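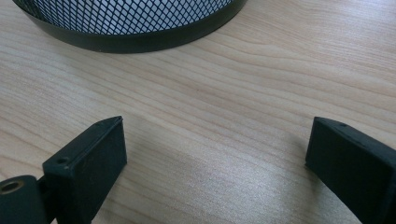 Meron Mekonnen wrote to ask whether you need any dance experience at all before coming along, and whether a stiff hip rules you out. No to both! I run the seated movement class in Foltthorpe and most of my lot had never danced a step before their first session.

Do I have to stand up?
Only if you fancy it. The first half is all in chairs, then we offer 2 versions of everything – one sitting, one holding the back of a chair. Swap whenever you like.

Can my partner or carer join in?
Please do bring them. They don't pay, and they usually end up singing louder than the rest of us.

What's happening while the hall is shut?
We've been online since April, on a video call that lasts about 29 minutes (my voice gives out after that). Arūnas Lapiņa still plays the piano for us from Birkthorpe, a beat late, bless him.

How should I set up at home?
A firm chair without wheels, flat shoes, and enough floor to stretch both legs out. Put your screen somewhere solid and a bit back from you, so I can see your arms. For the hand exercises I like a smooth desk like my pale wooden one, where your fingers can glide along the grain, but a kitchen table or a tray will do. Mind the glare if there's a window or lamp nearby – it can make the screen hard to follow.

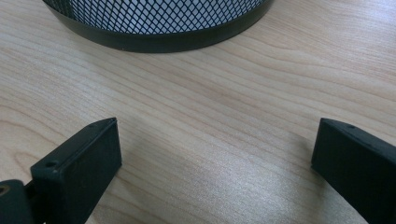

Hand work is the bit people ask me about most, especially those with a tremor. We start with slow finger taps and build up to a sort of piano-playing wave. If you lose track of the direction, pick one of those long curved lines in the wood, as on my desk, and trace it with a fingertip in time to the music. Go at half speed if you need to.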